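The Neren Workshop Newsletter, February

Two arms, one table, and a bowl for the lemon

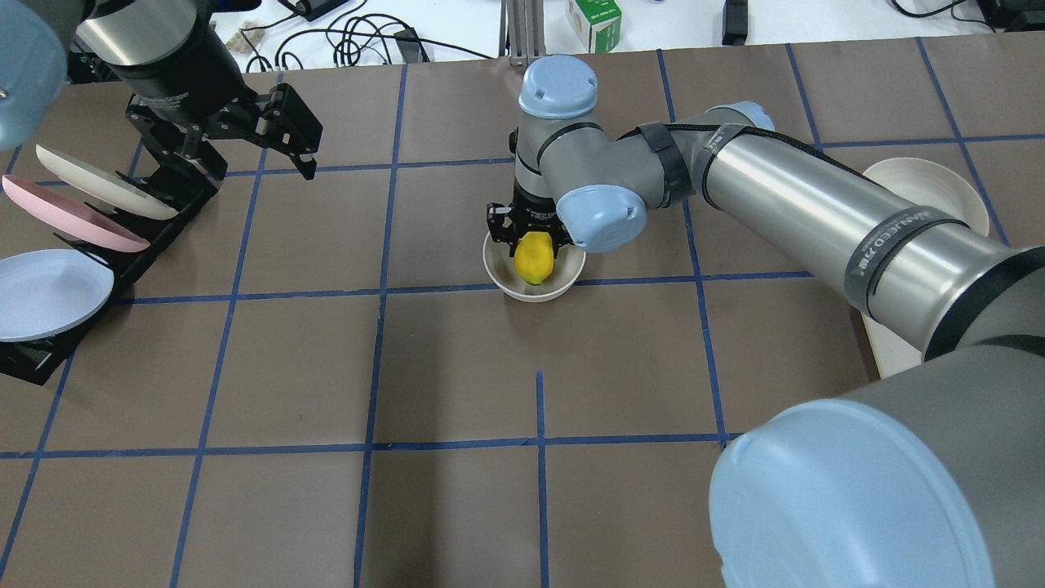

How the table came together

Those of you who come in on Sunday afternoons will have noticed that the long bench at the back has been taken over, and I do want to thank everybody who moved their half-finished birdhouses without a word of complaint. The arm project (we've been calling it Iltico, after a vote that went on far longer than the soldering did) finally has both arms bolted down and talking to the same computer, and I can't tell you how nice it is to write that sentence after the winter we've had with the power supplies.

The blue tape was the cheapest part of the whole build and I think it may be my favorite. We laid it out in a grid so that when somebody says "put the bowl one square over," we all mean the same square. Before that we were using pencil marks, which rubbed off under people's sleeves, and one long evening went to an argument over where the middle of the table was.

Kitchen things are what we practice with. The yellow lemon and its cream-colored bowl come out most weeks, and the plate rack lives over on the left side, where the second arm can get to it. Plates are a good deal harder than fruit. They stand on edge, they lean, and the gripper has to come in at just the right angle or it knocks against the rack, so we're taking that part slowly and I'd ask visitors to be patient with us (and please don't straighten the plates, tempting as it is!).

We've logged 376 practice runs so far, and we'd love to get to 900 before the Flutberg open house. It sounds like a lot, but a run only takes a few minutes once the table is set, and it's pleasant work with a cup of coffee and somebody to chat with. You don't need to know any programming. If you can put a bowl back on its square and write a line in the notebook, you can help.

What we still need

The cables behind the table are a tangle, I know, and we'd be very glad of some cable trays or even a box of those reusable ties. We could also use more old dishes, any color, as long as they aren't precious to you. The project fund stands at $522, most of which is spoken for by a spare set of gripper fingers from Rajput.

If you'd like to lend a hand, put your name on the sheet by the door or just turn up on Sunday after two. Please keep your elbows off the bench while the arms are powered, and bring a sweater, as the heater at that end is still making up its mind.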